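Flendholm Cutting Table — Owner's Guide
Section 3: Covering and Marking the Work Surface

The Flendholm table is supplied with a bare top. Before you cut, glue or sort anything on it, cover the top and mark it out into zones. The cover can be replaced as often as you like, and the marking takes less time once you have done it before.

Read the whole section before you start. Do not begin until both leg locks are closed and the top does not rock (see Section 2).

What you will need

Paper roll, at least as wide as the table top
Masking tape in a color that shows up clearly on the paper
Long ruler or straightedge
Soft pencil
Scissors
Dry, lint-free cloth

Wasent paper rolls fit the holder under the left end of the table. Other rolls can be used, but if the core is too narrow for the holder you will have to cut the sheet on the floor and carry it over.

3.1 Covering the top

1. Wipe the top with the dry cloth. Do not use spray polish. Tape will not stick to it, and it can take several washes to remove.

2. Pull out enough paper to cover the top and hang over each end by the width of your hand. Cut it square.

3. Lay the paper with the curl facing down. If it will not lie flat, leave it overnight with a few books on the corners.

4. Fold the overhang under one short end and tape it to the underside. Go to the other end, pull the paper snug and do the same.

5. Fold and tape the long sides. Work from the middle out toward the corners.

Caution: Do not pull the paper drum-tight. Paper shrinks and swells with the air in the room, and a sheet stretched hard in summer may split along the fold by December.

3.2 Marking the zones

Most owners divide the top into rectangles, one for each stage of the job. The size is up to you. Zones 300 mm wide suit card, leather pieces and small fabric work. For dress patterns, make two or three large zones and leave the rest open.

1. Mark the ends of each line lightly in pencil. Measure from the same edge of the table every time.

2. Put down the long lines first. Stick one end of the tape, unroll it past the second pencil mark, hold it just above the paper, and lower it in one go.

3. Rub each strip down with the side of your thumb before starting the next.

4. Add the cross lines. Where two strips meet, let one run over the other. There is no need to cut the joint.
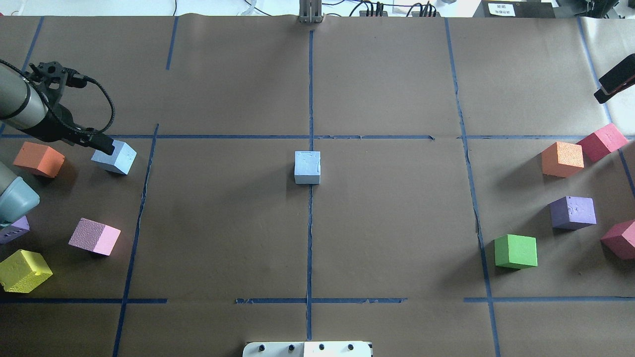
5. Check that your largest piece of work fits inside the zone you plan to use for it. Move a line now if you have to. Masking tape lifts fairly cleanly in the first hour and gets harder to lift after that.

6. Write the name of each zone in pencil in its top left corner, if you want names. Ink can rub off onto pale cloth.

Note: The lines are there to keep stages apart. They are not a measuring guide, and a small drift from one end to the other does no harm. Use the ruler on the front rail for measuring — it is fixed at the factory and does not move with the paper.

3.3 Using the marked surface

Keep liquids and glue pots in the zone farthest from finished work. Set blades down only in a zone with nothing else in it. If you use a rotary cutter, place a cutting mat over the paper first. The Naseri mat, part 13 in the accessories list, fits the table without covering the front rail.

Warning: Do not use a hot iron or heat gun on the covered top. The paper can scorch and the tape will soften.

3.4 Replacing tape and paper

Replace a strip when it is torn or has lifted enough to catch on your work. Peel it back slowly, keeping it low and close to the surface. If the paper starts to come up with it, stop, cut the tape at that point and lay the new strip over what is left.

Replace the whole sheet when glue has built up or the surface feels rough under your hand. Leave the old sheet in place while you measure the new one, then slit the underside tape and remove it.

Spare paper holders and rail screws can be ordered from Vindisness, parts counter, attention Forough Fallahi. Give the serial number stamped inside the left leg.

Go to Section 4 to fit the side tray.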